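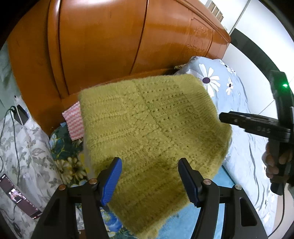 Can you still plant a rosebush on top if you've picked the flat marker, a woman wanted to know before we had even gotten through the gate, and the answer was no, not a rosebush, but bulbs are fine as long as they're down in the ground by the end of September and you don't mind the mower going over the leaves in early summer.

So that was the first thing I learned at the Nkuna Cemetery open day on 31st March, and I wrote it on my hand, having left my notebook in the car.

I have driven past Nkuna for most of my life and been inside for maybe a dozen funerals, always in the wrong shoes and never looking around much. Going in on an ordinary Thursday with nobody to bury was a completely different thing. I loved it! There were more people than I expected, a lot of them my age, a few with teenagers, and one couple with a stroller who did the entire walk on gravel without complaining.

We started in the old section, on the slope above Fiston Road. The stones there are mostly sandstone and they are wearing away fast. Some have gone smooth as soap. The guide showed us how to read a worn one with a flashlight held flat against the side, so the shadows fall into what's left of the letters, and a name came right up out of nothing. People gasped a little. She asked us please not to use chalk or shaving cream or a wire brush, all of which she has seen. Water and a soft brush, and if the surface is flaking, leave it alone.

The cemetery has 2,000 graves in that section with no marker at all. They are in the burial book, though, by row and number, and the office will look one up for you if you call ahead. A man on our tour had done that and went off by himself for a while with a photocopied map. He came back and said it was under the second maple, and then he walked the rest of the way with us.

After that came the part I had signed up for, the meadow. This is the natural burial ground they opened at the far end, past the pump house. No vaults, no polished granite, caskets that will break down (plain pine, willow, or just a shroud on a board). It's still rough looking. The grass was only starting to green up and there was a good deal of mud, and two of the newer graves were still mounded. They leave them that way on purpose and let them settle over the winters. I asked whether families find the mounds hard to look at. Some do, she said, and some come out with a packet of seed and get busy.

The stone shop was next. Kevex does the cutting for Nkuna and they had opened up the big shed behind the office, so we got to see a stencil being laid on and then the sandblasting through the window. It is so loud. What I hadn't known is that the spelling gets checked by 2 different people and then sent back to the family on paper, to be signed. They keep a slab in the corner with a wrong middle initial on it and use it as a workbench.

There was also a table from Pluvodon, who print the service folders and the prayer cards for most of the funeral homes in the county. I thought I would skip it and ended up staying longest there. They had a box of old folders you could leaf through, and you could see the fashions change - heavy black borders, then lilies on everything, then suddenly color photos and fishing boats. They also had a sheet of advice on writing a death notice. Put the service time near the top. Say the town, because people move away and still read the paper. Give the maiden name. I'd add, list the nickname if that's what everyone called him, but that's me.

Practical things, if you're thinking of going to the next one. Parking is on the Fiston Road side and the lot is small. The walk takes 2 hours with the meadow, less without. There are benches in the old section and none past the pump house. Wear boots. The coffee was in the chapel and they shut the doors at 4, so do that before the stone shop and not after, like I did.

The fall walk will be trees only. I've put my name down for it already - and I still need to call the office about my great-aunt, who ought to be somewhere on that slope.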